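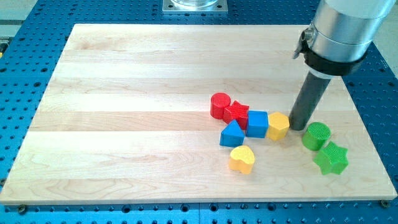 Ticket: Telemetry gap on second stage, channel group 2
Opened: 2025-12-29
Product: Clerum ground station software
Site: Loltovley
Priority: High
Status: Closed, fix applied

Reported problem

During playback of the Haldane launch recording, the second stage tank pressure channels stop updating for 49 seconds after stage separation. The values freeze at the last good reading and then jump. No alarm is raised. The first stage channels and the payload adapter channels play back normally.

The customer for the Haldane payload needs the full pressure history for the post-flight report, so we need to know if the data was lost on the vehicle, lost on the radio link, or dropped on the ground.

Checks so far

Compared the Loltovley recording with the one from the Gurkow station. Gurkow had the vehicle in view for the whole period. Its raw file has all the frames. The processed file from Gurkow shows the same freeze as ours.

Checked signal strength at Loltovley. It stayed above the limit through separation. There is a short dip when the vehicle switches antennas, but frame lock holds.

Opened our raw file in the frame viewer. Frames are there and the checksums are good. This rules out the vehicle and the link.

Restarted the decoder and played the file again. Same result, same start and end times.

Update 1

Vehicle telemetry changes format at separation. The new format moves the tank pressure words to a different place in the frame. The decoder should pick up the change from the format ID in the header. In our log the decoder reports the new ID and then rejects it as unknown. It keeps the old map until the next full sync message, which is where the values jump.

The format table on the decoder is version 11. The vehicle team sent a newer table in October. It was loaded on the test machine at Loltovley but not on the two live decoders. Gurkow copies its tables from ours, so it had the old one too.

Update 2

Loaded the October table on decoder A only. Played the raw file again. Pressure channels now update without a break through separation. Compared the output with decoder B, still on the old table. All other channels match.

Loaded the table on decoder B and repeated the run. Same good result. Gurkow pulled the new table and confirmed on their side.

Remaining items

The missing alarm is a separate fault. An unknown format ID is written to the log at "info" level and never reaches the operator screen. Clerum support has accepted this as a bug. Until they send a patch, operators should search the decoder log for "format ID rejected" after each rehearsal.

Table version check added to the countdown sheet for both stations.

Reprocessed Haldane files are in the shared folder under the original run name with the suffix _r2. Please do not use the first set. Raw files were not changed.

Closing this ticket. The alarm fault stays open under its own ticket.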